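The Weight of Water

A short story
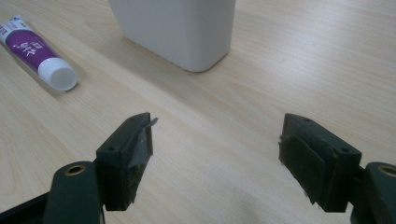

Toothpaste and a white container on a wooden tabletop.

The man who came to sell Roman Sikora his dead uncle's voice wore brown shoes with a blue suit, and Roman held that against him from the start.

"It isn't a séance," said the man, whose name was Zieliński and who had already said it on the phone. "I want to be clear on that. I don't use the word."

"What word do you use?"

"Sitting."

Roman let him in because it was raining and because Bronisława had asked him to. She was his mother's cousin, she had driven over from Birwood that morning with a cake on the passenger seat, and she had set her heart on this. She was already at the kitchen table with her hands folded, in the good cardigan. She had not taken a slice of the cake. It was for the visitor.

"Mr Zieliński found the Harrow boy's medals," she told Roman, for the third time since breakfast.

"Where were they?"

"In the loft."

"Things do turn up in lofts."

She gave him a look he had known since he was six. Zieliński took the chair by the window, where the light fell behind him, and asked for a glass of tap water. Roman noticed the chair. He had once worked two summers for a man who sold caravans on the front at Skerkamport, and that man had always sat with the light behind him too. You could see the customer's face and they couldn't see yours.

The water went in the middle of the table. Zieliński explained that it would get heavier. This was how they would know.

"Heavier by how much?" said Roman.

"It varies."

"I've got kitchen scales."

"Roman," said Bronisława.

"I'm only saying. If it gets heavier, I've got the scales, they're in that cupboard."

Zieliński smiled as if people offered him scales every day. He said that some instruments were unhelpful, that they closed the thing down. He said it kindly. He had a very good voice, low and a bit tired, like a doctor at the end of a shift, and Roman could see it working on her. Her shoulders had come down an inch.

The uncle in question was Stefan, who had died in 2020 in the hospital at Netthorpe, with none of them allowed in. There had been a phone held up to his ear by a nurse. Bronisława had spoken into her end of it for a quarter of an hour, and had never known if he'd heard. Roman knew this was why they were all sitting there. He also knew the fee was 300 pounds, in cash, and that it was in an envelope under the cake tin.

"He's a practical man," said Zieliński, with his eyes shut. "Good with his hands."

Stefan had been a bookkeeper. He couldn't hang a picture. Roman waited for Bronisława to say so.

"He grew tomatoes," she said.

"He's showing me the tomatoes."

"Of course he is," said Roman.

The rain went on. A bus pulled up outside and pulled away. Zieliński said there was a letter S, or it might be a Z, and Roman thought of the order of service from the funeral, which had been on the dresser in the hall for nearly five years with STEFAN across the front of it in capitals. Anyone hanging up a wet coat would be looking straight at it. He said nothing. He was starting to enjoy himself, and it made him feel slightly ill.

"There's something unfinished," Zieliński said. "A conversation."

Bronisława put her hand over her mouth.

That was where Roman stopped enjoying it. He had told himself he would let the thing run its course, that she was seventy-four and it was her money. But she was leaning across the table now like someone trying to hear through a wall, and the man had opened one eye to see how she was taking it. It was only for a second. It was the sort of glance you give a pan of milk.

"Ask him what the dog was called," said Roman.

Zieliński breathed out through his nose. "They don't always hold on to names."

"He got the S."

"Roman, please."

"He had the dog for fourteen years. He talked to it more than he talked to us. Ask him what it was called and I'll go and get another 700 out of the bank, I'll walk there now in the rain."

It was quiet for a while. Zieliński's face did not change much. He reached out, took hold of the glass and lifted it an inch off the table, and set it down again with great care, as though it had cost him something.

"Heavier," he said. "Would you like to feel it, Mrs Rutkowska?"

She lifted it. She held it up in front of her, her elbow shaking a little as it always did these days, and looked at the water. Roman saw her make up her mind, and he couldn't tell which way.

"Yes," she said. "A bit."

Zieliński told her that Stefan had heard every word. He said it was a comfort to him, that he hadn't been afraid, that there was music. Then he ate two slices of the cake and asked who had made it. He wrote the date on a receipt, 18 April 2025, in a neat sloping hand, and under it he wrote 'Consultation'. Roman saw him to the door. On the step Zieliński put up his umbrella and turned round.

"You think I'm a crook," he said.

"Yes."

"People sleep after I've been. You might ask her in a week how she's sleeping."

"They'd sleep if you hit them with a shovel."

Zieliński nodded at that, quite seriously, and went off down the path in his brown shoes.

When Roman came back in, Bronisława was washing up the plates. He picked up a tea towel. He had a speech ready — the order of service, the chair, the one open eye — and he had got as far as "Look" when she handed him the glass.

"He was wrong about the hands," she said. "Stefan couldn't change a plug."

"No."

"And I never heard anything so stupid in my life as that water."

Roman dried the glass. "You said it was heavier."

"I'm an old woman, everything's heavier." She pulled the plug and watched the sink empty. "I wanted to hear somebody say it out loud. That he'd heard me. I thought, I don't much mind who."

"I'd have said it for nothing."

"You wouldn't, though. You'd have said we can't know."

He thought about that. It was true, it was exactly what he'd have said. He had said it, in fact, in the car park after the funeral, when she had asked him straight out, and he had been rather pleased with himself for not lying to her.

"We can't know," he said.

"No."

She dried her hands and went to lift the cake tin, and stopped. The envelope was still there. She picked it up and looked inside and counted it with her thumb, and then counted it again.

"He's not taken it," she said.

Roman took it from her. It was all there, every note. He went to the front window, but the path was empty and there was nobody at the bus stop.

"He forgot," he said.

"He wrote me a receipt."

"Then he forgot, and he'll be back for it. Or he'll ring. It's a trick, they do the first one free so you'll book another."

"Did he ask me to book another?"

He hadn't. Roman went through it again from the beginning, the coat, the chair, the glass, looking for the place where the man had got something out of them, and could find only the cake. It annoyed him more than the tomatoes had. He put the envelope on the dresser in the hall, where it could be seen from the door, and for the rest of that spring he left it there.

By October nobody had rung. Bronisława took the money back and spent it on a new boiler valve. She was sleeping no better and no worse, she said, when he finally asked her. The dog had been called Major, and she told him that he should have let the man have a guess.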